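October, 16:40. Notebook, Temdale bench, handheld grippers

Lost tracking on the left unit again. Rebecca's note from the morning says "fixed, was the cube". I don't believe it was the cube.

What the log shows: left pose fine for the first stretch, then a jump of 72 mm between one sample and the next, then fine again as if nothing had happened. Right unit clean throughout. The status light stayed green the whole time, so the light is telling us the board has power and very little else. I have asked Bravex twice what green means. Both replies quoted the manual, and the manual says "ready".

The story going round is that a cube face had lifted at one corner and that pressing it down cured it. Possible. But the unit ran 4 takes after that, and the jump came back in the last one. A repair that lasts three takes is not one I want written up as a repair.
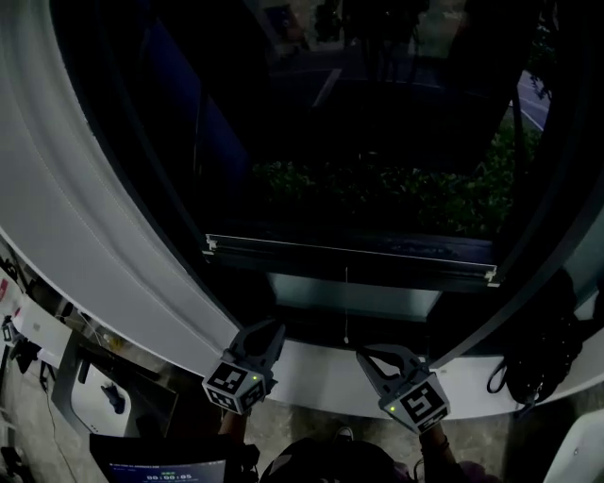

My own guess is the timestamps. The jump lands at sample 2,225, and the gap before it in the left stream is 111 ms where it ought to be a small fraction of that. A late sample with an old stamp would look just like a jump if the hand was moving. Marisa Messina thinks glare off a cube face is more likely and wants blinds. She may be right, but glare doesn't explain the gap, and I'd like to see it fail in flat light before anyone spends money at Mansilla on blinds.

Safety side, small but real: the Esolcombe arm replays these takes. A 72 mm step replayed at full speed is a hard knock for whoever has a hand near the tray. The speed limiter should catch it. "Should" is from the sales sheet, I haven't seen it tested here.

So:
- no replay of today's left takes on the arm
- swap the left and right cables, leave the cubes alone, run again
- if the fault moves to the right, it's the cable or the port
- Rebecca Marchetti to pull the raw stamps, not the smoothed ones

Struck "fixed" off the fault sheet and wrote "open". R. not pleased.

17:25. Cables swapped. No jump so far, proves nothing yet.

2 comments | 0 shares
Temdale workshop notes | Contact the bench | Back to top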